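Rodum Growers' Exchange – Members' Newsletter
Friday, January 22, 2021

Storage notes: citrus through the rest of the winter

Several members asked for the storage figures from the fall meeting in writing, so they are set out below with corrections. They apply to home-grown and exchange-bought citrus kept in a house or garage without controlled humidity. Commercial waxed fruit behaves differently and is not covered.

Citrus does not ripen further after picking. Color may change, and acidity drops slowly in storage, but sugar does not rise. A sour orange in January will be a slightly less sour orange in February. Fruit should be clipped with a short button of stem left on. Pulled fruit often tears at the stem end, and that tear is where blue and green mold get in.

The main loss in storage is water. Peel is the only barrier, and it is a leaky one. At ordinary room temperature with the heat running, a thin-skinned lemon will start to feel soft within a week. The same lemon in a closed bag in the refrigerator will last several times as long. The trade-off is condensation. A sealed bag that goes in and out of the refrigerator collects free water, and free water on peel is worse than dry air. Leave the bag folded over and not tied, and put a sheet of paper towel in the bottom.

Limes are the most sensitive to cold of the common types. Below the high 40s they develop small sunken brown pits in the peel, usually after they have been brought back to room temperature. The juice is still usable. Members with a second refrigerator should set it warmer for limes and lemons and keep oranges and mandarins in the colder one. 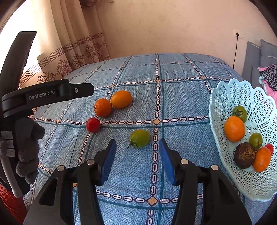 Penner writes that the refrigerator advice is too cautious for oranges, and that the Morin Road growers have kept theirs in slatted crates in an unheated mudroom every winter with very little loss. The point is fair for a cold, still room that stays above freezing. It does not carry over to an attached garage, where the temperature can swing by 23 degrees between afternoon and dawn. Each swing puts a film of moisture on the fruit. If you use a mudroom or porch, put a minimum–maximum thermometer at crate height, not at eye level, and read it for a full week before loading.

Sorting comes before storage of any kind. Wash hands, spread the fruit in a single layer on something soft, and turn each piece over under a good light. Remove anything with a puncture, a soft patch or a missing button. Fruit with surface scarring from wind rub is sound and can be stored, though it should be used first. Do not wash fruit that is going into storage. If it is dirty, wipe it dry and eat it early.

Repeat the sort every 7 days. One fruit with green mold will release enough spores to dust the whole crate, and the rest will go at the next bruise. Lift a bad fruit out with a bag turned inside out over your hand, close the bag, and take it outdoors. Wipe the slats under it with diluted bleach and let them dry before anything goes back.

Ethylene is a smaller matter than many members believe. Citrus gives off little of it. Apples and ripe pears give off a good deal, and it speeds the loss of the green button and the yellowing of limes. Keep the two groups in separate drawers. Limes yellow on their own as they age anyway, and a yellow lime is generally juicier and milder than a green one. For anyone wanting the sharper flavor, choose fruit that is still green with a smooth, slightly glossy skin.

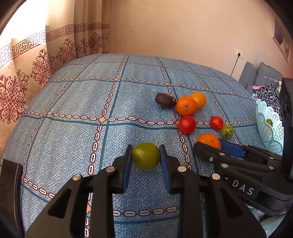
The exchange tables will take surplus citrus again from the first Saturday of next month. Last season's total was 141 crates, of which roughly a tenth were refused at the door, nearly all for mixed types in one crate. Please pack one type per crate. Limes like the lime-like green fruit being gripped over the blue bedspread need their own box with a liner, filled no more than 2 layers deep. Label the short end with your member number, the type and the picking date. Crates go to the Desolero Street entrance – the Stekivico lot is closed for paving and the gate will be locked.

Corrections to these notes should be sent to Ghislain Penner before the next issue. A chart for mandarins and kumquats is in preparation. Both have loose or very thin peel and should be eaten within two weeks until the chart is ready.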